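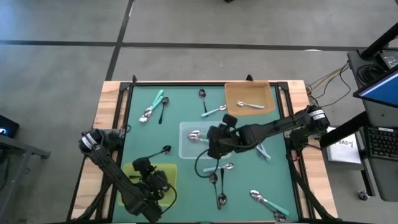

Sorting trays in yellow-green, clear and orange, with teal-handled and black spoons.

Search products, brands, item no. Search

Pelkonen Sorting Tray, Set of Three
Item no. 138
$19 per set
In stock at Jikville. Also ships from the Civenstead warehouse.

The Pelkonen sorting tray is a plain rectangular plastic tray for spoons and other small utensils. A set has one yellow-green tray, one orange tray and one clear tray. All three are the same size and shape. They have no dividers and no lids, so each tray holds one kind of thing, or whatever mix you decide to put in it.

Most of the sets we sell go to break rooms, church kitchens, day programs and small cafes. People use them where clean utensils come out of the dishwasher in a heap and have to be separated before they go back in the drawer or out on the counter. They also work in a home kitchen, although three trays side by side will fill most of a standard drawer.

About the colors

The yellow-green and the orange are solid enough to tell apart from across a kitchen. The clear tray lets you see what is inside through the sides, and most customers keep it for whatever runs out first. A silver spoon shows up well in it.

If your utensils have colored handles, think about which tray they will go in before you order. Teal handles stand out well against orange. Black spoons are easy to see in any of the three.

We are often asked for trays in a single color. Pelkonen packs them as mixed sets only, and we do not break sets. If you need more of one color, call the Jikville store and ask whether there are returned singles on the shelf. There sometimes are, mostly in orange.

What you get

One yellow-green tray
One orange tray
One clear tray
A sheet of blank stick-on labels

Spoons, mats and other utensils are sold separately. The teal-handled spoons and the black spoons are on the Spoons and Serving page, and green work mats are listed under Counter and Table.

Capacity

Each tray holds about 32 teaspoons laid flat in the same direction. Dropped in loose, the number is lower, and handles will start to ride up over the rim well before the tray is full. Thick handles take up more room than thin metal ones. Ladles and long cooking spoons do not fit, and we would point you to the Ristenow deep bin for those.

Forks fit but tend to catch on each other. Knives should go in a tray with a divider, particularly where several people share the kitchen and reach in without looking.

Setting up a sorting station

You need a clear stretch of table and something under the utensils that keeps them from sliding. A work mat with a little grip is enough. Tip the clean utensils onto the middle of the mat, spread them with a flat hand so they are no longer piled up, and put the trays around the edge where they can be reached without crossing arms. Two people can share one table if each has a tray on their own side.

Decide what goes where before you start. The usual way is one tray for each handle color or each type of spoon. Some kitchens sort by who uses the spoons, with one tray for the dining room, one for the prep area and one for anything that needs washing again. Write it on the labels and stick them on the long side of the tray, where they will face you in the drawer.

Lay the spoons with all the bowls at the same end. It takes longer, but you will fit more in and the trays will slide under a low shelf. If the spoons have large bowls, turn every other one around.

For day programs and classrooms, it helps to put one spoon in each tray first as a guide and leave the rest on the mat. The person sorting can then match by looking, and the labels can be left off. Start with two trays and add the third later if two goes well.

Cleaning

Wash by hand with warm water and dish soap, and dry with a cloth. The top rack of a home dishwasher is fine on a normal cycle. Do not run the trays through a commercial high-temperature machine. The colored trays will come through once or twice, but the bottoms can bow and then they rock on the counter.

The clear tray shows water spots and fine scratches sooner than the other two. Skip scouring pads on it. Peel the labels off before washing – the glue softens in hot water and leaves a gray smear that needs cooking oil and a paper towel to get off.

Let utensils dry fully before putting them away. The trays have no drain holes, and water will sit in the bottom.

Shipping and pickup

Orders placed before noon go out the same day from Jikville. Orders for more than 19 sets ship from Civenstead and take a few days longer. They arrive in plain cartons with the trays nested by set, and the labels are tucked into the top tray. Please check for cracks in the clear tray before you throw the carton away.

Pickup is at the side counter in Jikville. Bring the order number. The counter can hold an order for a week, after which it goes back on the shelf and we refund the card.

The next shipment from Pelkonen is due Tue 3 January. Sets already on the shelf are from the older run, which has a slightly paler orange. They are otherwise the same, and old and new trays nest together without trouble.

Returns

Unused sets can come back within the usual store return period. Keep all three trays together. We will replace a tray that arrives cracked without asking for the rest of the set, but send a photo first so we know which one to pull.

Questions before you order

Bahman Rahimi handles kitchen and counter goods and can tell you what is on hand at either location. He can also quote for schools and care homes ordering with a purchase order. Ask for him by name at the Jikville number, mornings only.

Related items

Ristenow deep bin, with handles
Pelkonen divided tray
Green work mat
Teal-handled spoons
Black spoons
Stick-on labels, refill pack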